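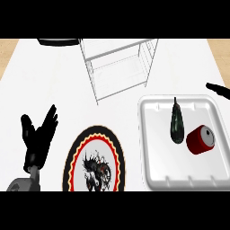

# About Laltau

Laltau writes, delivers and scores language tests for adult learners. Our clients are colleges, training providers and employers who need to know how well a person reads, listens, writes or speaks in a second language. We do not teach courses and we do not sell study materials. The company was set up by Rhiannon Cadwaladr, who had spent several years scoring placement essays by hand and wanted a more consistent way to do it. She is still the director of test development.

## What we produce

**Mulholm Placement** is a reading and listening test used to assign new students to a class level. It is adaptive: the difficulty of each set of questions depends on the answers to the set before it. Most test takers finish in under 70 minutes. Results go to the school as a level, a scale score and a standard error for each skill.

**Gullero Writing** has 2 tasks, one short message and one longer argument. Every response is read by two trained raters working apart from each other. If their scores differ by more than one band, a third rater reads the response without seeing the earlier scores. We do not use automated scoring to set a final score in Gullero. An automated check is run on each response for length, copied prompt text and off-topic content, and flagged responses go to a senior rater.

**Speaking modules** are built to order. They use recorded prompts and recorded answers, and the task types are agreed with the client before any items are written. Lead time depends on the number of forms required.

## How items are written

An item starts as a specification, not as a text. The specification states the skill, the target level, the topic area and what the item is supposed to show about the test taker. A writer drafts to the specification, a second writer answers the draft without the key, and an editor compares the two. Drafts with more than one defensible answer are returned or dropped.

Items that pass editing are placed in live tests as unscored questions. After enough responses have been collected, we look at difficulty, discrimination and differences between first-language groups. Items showing a difference between groups of similar ability are pulled and reviewed by people who know the languages concerned. The Mulholm bank currently holds 1,473 active items. Retired items are kept for research and are not put back into use.

## Paper and screen

Laltau began with paper tests, and several clients still use them. Where a test exists in both forms, we treat score comparability as a question to be checked and do not assume it. Long reading passages are the usual problem. Scrolling, screen size and the loss of margin notes can all affect performance, and typing speed affects the longer writing task. Our current practice is as follows:

- Reading passages are split into screens at paragraph breaks, with the questions beside the text.
- Test takers can highlight text and return to earlier questions within a set.
- A practice section on the same interface is given before the scored section begins.
- A paper form of Gullero is scored from a typed copy, with errors kept, so that raters do not react to handwriting.

Comparability studies are repeated when the interface changes in a way that affects how a passage or question is displayed. Minor changes to color or wording in the menus do not trigger a new study.

## Raters

Raters hold a teaching or linguistics qualification and complete our training set before scoring live work. They rescore a standard set at the start of each scoring session. A rater who drifts from the standard is paused and retrained - scores from that session are then checked. In the last scoring year, 96 percent of Gullero responses were settled by the first two raters.

## Research and data

The Benítez working papers are our in-house series. They cover rater behavior, cut scores, timing and test delivery. A new set is released each January. Papers report null results as well as positive ones, and clients may ask for the tables behind any figure.

Response data is stored separately from names and contact details. Audio from speaking modules is deleted after the appeal period unless the test taker has agreed to research use.

## Working with us

New clients normally start with a pilot on one intake of students. We compare our levels with the placements made by the client's own teachers and send a written report. Cut scores are then set jointly with the client's staff. We do not recommend using a placement score for hiring, admission or immigration decisions, and the license terms do not permit it.

Requests for sample forms, technical manuals and accommodations policies should go to the test development office. Schools that already hold a license can download current manuals from their account page.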